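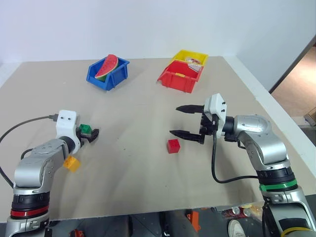 5. Planning the Equipment Budget

5.1 Where we started

I'm going to write this section a little differently from the others, mainly because the lab at Rirnetberg asked me for our spreadsheet and I'd like them to have the story that goes with it. Money took up more of our meetings than grasping did! When Yen-ting Yip and I sat down to plan the two-arm station, we had one fixed pot for equipment and a wish list that ran well past it. The arms went at the top, naturally, then the grippers, then the cameras, and after that we had a single line that just said "other." I wrote that line. I regret it.

Our first draft gave nearly everything to the arms. We had quotes from two suppliers, Ostrowski and Drandevell, and I spent a happy week comparing reach and payload as if we were going to lift anything heavier than toy building blocks and a few light household things. Yen-ting kept asking what would be left for the hands. She was right to keep asking, and we ended up going with the smaller Ostrowski arms and moving the difference down the list.

I should say what kind of work we were buying for, so the choices make some sense. Our tasks are tabletop ones: pick up a block, pass it from one hand to the other, put blocks together, sort items into colored plastic bins. The props cost next to nothing. What the station really eats is finger pads, cables and people's afternoons, and we had budgeted for one of those (the afternoons, and badly).

5.2 Wear parts

Over the whole study we ran 246 sessions, and we went through 14 pairs of finger pads. I'd put down two pairs in the original plan, one to use and one for the drawer. The pads we settled on have a crosshatched face, which you can make out in Figure 3, and on our smooth blocks the texture made a difference we could feel when we tugged a block out of the closed fingers by hand. We didn't measure that properly, so please treat it as an opinion. The smooth pads that came in the box were cheaper and lasted longer, and Wai-kit Tsai still thinks we should have stuck with them and squeezed a bit harder.

Figure 3 is also the best argument I have for buying spare fingers early. In it the right hand has its open fingers on either side of the red block, with the green block a little farther back and the other gripper passing above, blurred by its own motion. The blocks are only a block's width or so apart. Two hands working that close together are going to touch now and then, and when they do it's the fingers that take the knock. Our plan had no line for that. The single arm we used at Pidley never had anything to bump into except the table, and I had carried its parts list over without thinking about what a second arm would change.
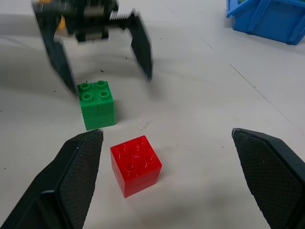 So for the second budget year I split "other" into real lines: pads, fingers, cables, fasteners, table surface. Anika Doucet went back through the purchase orders and sorted every small one into those lines, and the total was higher than what we had paid for cameras. None of the orders was large enough to need a signature, so they had slipped by one at a time. If you're planning a station like ours, I'd set aside up to 2,000 dollars a year for this group and be pleased if some is left in August.

Cables deserve a word of their own. Each gripper has a cable that has to follow the arm through everything the arm does, and you need slack for the far reaches and then somewhere for the slack to go on the near ones. We bought cables in the exact length the drawings called for. Then we bought longer ones. I'd skip straight to the longer ones and spend a morning moving both arms slowly through their full range while somebody watches the loops.

5.3 The table

I had no idea a person could have so many opinions about a table until I shared an office with Jayanthi Kandasamy. She wanted a wide, plain, light top with nothing shiny on it, and she wanted it bought new out of the project money. I wanted to use one we already had. We compromised, meaning that we used the one we already had for eight weeks and then bought hers.

A pale top does make the blocks easy to pick out in the camera views, and I've come around on that completely. It also shows every speck! Dust and crumbs of debris turn up in the wrist view much larger than you'd expect, and so do seams and scuffs. We added wiping down the top to the start-of-session list, and we added a replacement surface to the budget for every other year. I'd leave out the fancier coated tops that the Drandevell catalog offers with its workstations. We tried a sample, and the glare from the ceiling lights gave us more trouble than the scuffs ever had.

Leave room at the sides, too. Our floor plan counted the footprint of the table and forgot the bases of the arms, the people who need to get at them, and the boxes that everything arrives in. Floor space isn't charged to us directly, so it never showed up in the spreadsheet, but moving the station once cost us most of a week and a fresh calibration.

5.4 Staff time and timing of orders

Kaisu Heiskanen kept the session log, and it's thanks to her that I can say anything sensible about time. Her entries separate running time from waiting time, and the waiting is mostly for parts. Our orders closed for the budget year on Saturday, March 31, 2018, a date I can recite in my sleep, and anything we hadn't asked for by then had to wait for the new account to open. We missed it with the spare fingers. For the next stretch we ran the two-hand tasks at reduced speed and did more sorting into bins, where the hands can stay out of each other's way.

Reduced speed was a fair stopgap, but it meant fewer attempts per session, and the sessions cost the same in wages whether the arms are quick or slow. When we put that into the spreadsheet as its own line, a full spare set of fingers looked cheap next to a couple of slow weeks. I now order the spares in the same purchase as the grippers.

One thing we never worked out is how to budget for a second full station. Yen-ting would share the spares between the two, and I'd keep a set for each, and the log from a single station can't settle it. We have left that line blank in the version we sent to Rirnetberg.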